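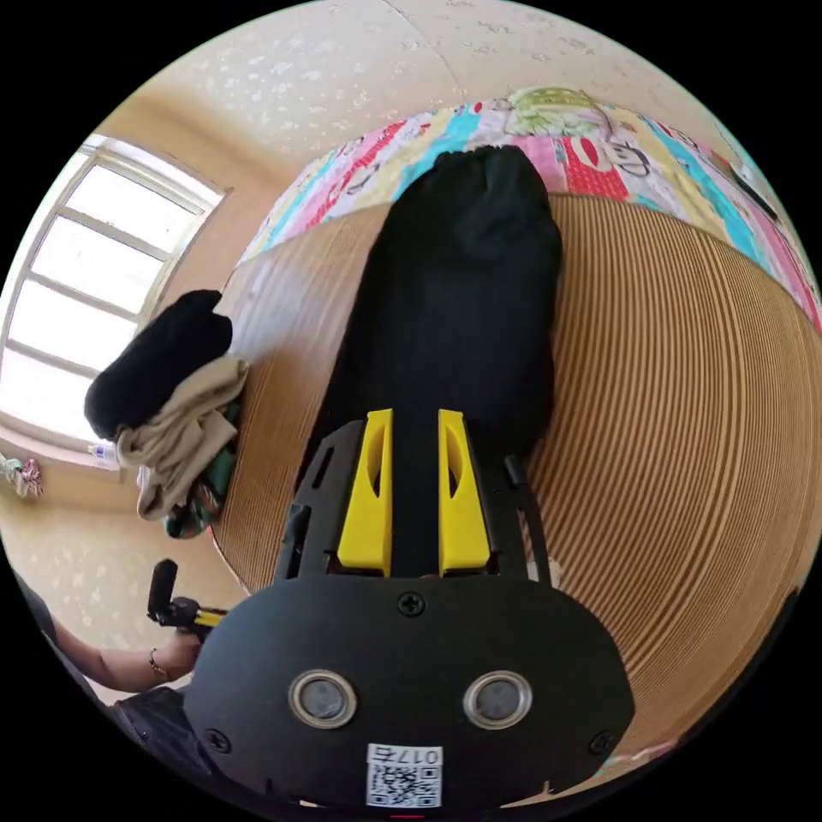 *Unit 017, fingers open, black fabric ahead on the ribbed mat.*

23/11/2022

Second pass through the Skodska bedroom clips. The export finished overnight and gave 799 segments. Four of them have no usable timestamps, so the working set is 795. I left the four in the raw folder and marked them in the log. Demyd Kuzmenko wants them deleted. I would like to see first whether all four come from the same memory card.

Main question for today was pose tracking in a small room. The mat is a bad surface for it. The ribs are fine, parallel and nearly identical, so when the gripper is low over the bed the tracker can match one rib to the next and slide sideways without raising an error. The sheet is much better. It has strong color edges and enough variation inside each printed face that a wrong match usually gets thrown out. I had expected the repeats to cause trouble and they mostly did not.

The window is the other problem. Exposure swings when the lens turns toward it, and the panes go to plain white. Niner drops most of its points on that side and then has to live on the wallpaper, whose dots are faint. With the old settings it lost the pose and started a new map, which we then had to join by hand.

Changes made this morning:

- masked the lower housing and both fingers before feature detection
- capped the share of points any one image region can supply
- raised the reset threshold, so a short loss near the window no longer starts a new map

The finger mask had been too tight. It was cut for the closed position, and with the fingers open the outer yellow edges were picked up as fixed points. They move with the camera, so the solver read them as evidence that the camera was standing still. This explains the short flat sections in the height plots that Veronika Vida circled last week. I had blamed the clock.
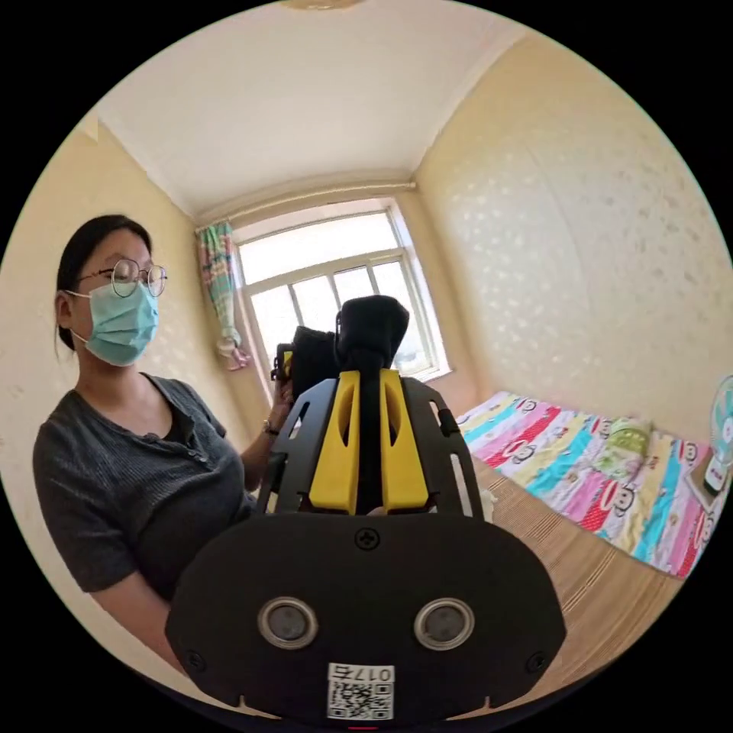
## Two hands

Each hand is solved alone, then the two paths are put in one room frame. The join is only as good as the overlap between the two maps. When both grippers look at the bed the overlap is fine. When one looks at the bed and the other at the ceiling there is almost nothing shared, and the distance between the hands drifts by more than a cloth task can stand.

Tried using the other gripper as a landmark whenever it comes into view. The yellow parts are easy to find by color. The catch is that the lens bends things badly near the rim, and the rim is where the second hand usually sits. Median error went down on the central views and up on the rim views. I will keep the method but weight it by distance from the image center — zero for the outer band.

Veronika reran the set with the new mask while I was on the call with Rorotico. Full pass, some 22 minutes on the Hrytsenko machine. Lost-pose segments fell, and what remains is nearly all upward views, with the lens pointing at the ceiling or at something hanging close over the hand.
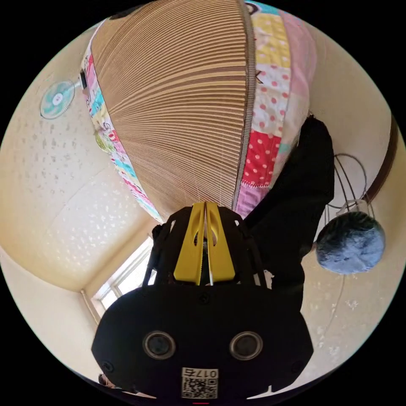
I looked through the remaining failures by hand and sorted them by cause. Seven are plain motion blur and can't be saved. The rest have enough texture, but it is too close to the lens, and small movements produce large shifts between frames. A higher frame rate would help. Failing that, a depth prior.

Demyd thinks upward views should be filtered out before training. I disagree for now. If a policy has only seen level and downward views it will have no idea what to do when the wrist tips back, and with cloth the wrist tips back often. We agreed to train both ways and compare, same seed, same number of steps.

Finger width check: read from the yellow edges, closed position as zero. The left unit reads slightly open when closed. Could be the mount or a worn pad. Have not opened it yet.

To do: rim weighting, card check on the four bad segments, new mask into the main branch. The comparison run will slip to December.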